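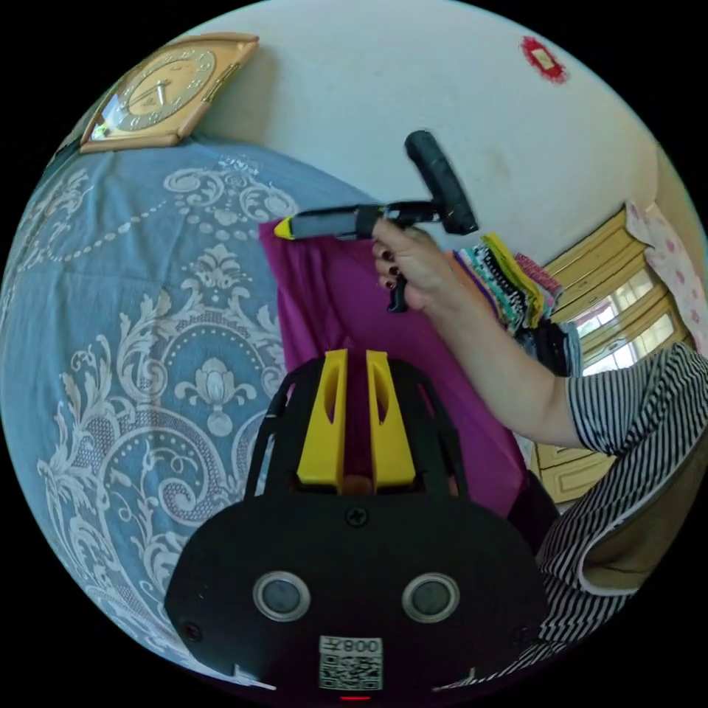 2025年6月23日 作業ノート(Tシャツの畳み方、続き)

畳み方の見直し。前回Oskari Huttunenが「正方形に近く畳めば山が崩れない」と言い張ったので、その検証のつもりで始めた。先に書いておくと、まだ信じていない。

前提のおさらい。3月のメモでは細長く三つ折りにしてから二つ折り、という手順だった。これをRerholm式と呼んでいるのはうちだけだと思う。今回のBrutness式は袖を内側に入れ、裾を襟の手前まで上げ、最後に幅をそろえる。手数は2つ多い。手数が増えた分の見返りがあるのかどうか、Oskariの説明では結局わからなかった。

気になった点をいくつか。

・丸テーブルは畳み物に向かない。縁が曲がっているので、布の辺を合わせる基準がない。Floarea Jitaruは「クロスの模様を目安にすればいい」と言うが、花と渦巻きの柄では直線の代わりにならない。次は角のある台で同じことをやりたい。

・テーブルクロスごと布が動く。押さえると下も一緒に寄ってくるので、しわの原因がシャツなのかクロスなのか切り分けられない。クロスを外した場合も試すべき。

・吊った状態から始めるか、平らに置いて始めるか。Floareaは吊って折り目を落としてから置く派。私は平置き派。比べるなら同じシャツでやらないと意味がないのに、前回は別々の服で比べていた。あの表は捨てる。 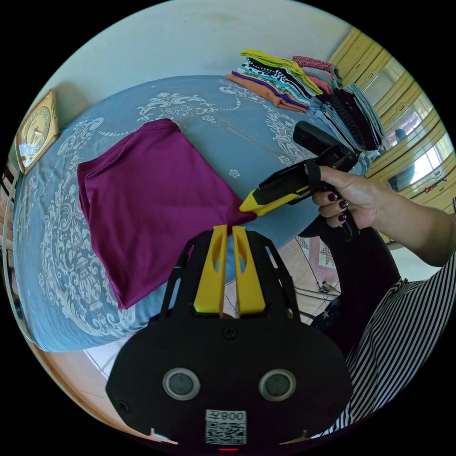 紫のTシャツ、ほぼ正方形。右の角をつまんでいるところ。奥は畳んだ服の山。

角の始末について。Brutness式の手順書(A4で5ページもある)には「角を整える」としか書いていない。どの角を、どちらへ、どれだけ引くのか。引きすぎれば反対側の辺がゆがむはずで、整えたつもりで崩している可能性もある。Floareaは手が慣れれば自然に決まると言う。手順書としてはそれでは困る。

山の積み方も保留。色も厚みもばらばらの服を一つに重ねておいて、畳み方の良し悪しを高さで語るのは無理がある。Oskariの「127ミリ以内に収まる」という数字も、何枚で、どの生地での話なのか書いていない。本人に聞いたらRautiainenの棚の内寸だそうだ。それは棚の都合であって畳み方の性能ではない。

厚手と薄手を混ぜるなら、下に厚手を置くのが普通だと思っていたが、これも根拠を聞かれると困る。自分の思い込みのほうも一応疑っておく。

次回やること
・同じTシャツで、吊りからと平置きからを両方
・クロスあり、なし
・角は引く向きを決めてから触る
・山は生地の種類をそろえて作り直す
・Sessideのかごに移して運んだあと、辺がどれだけずれるか測る。定規は300ミリのもので足りる

Floareaへ:手順書の「角を整える」の行、書き直し案をください。「自然に」は禁止で。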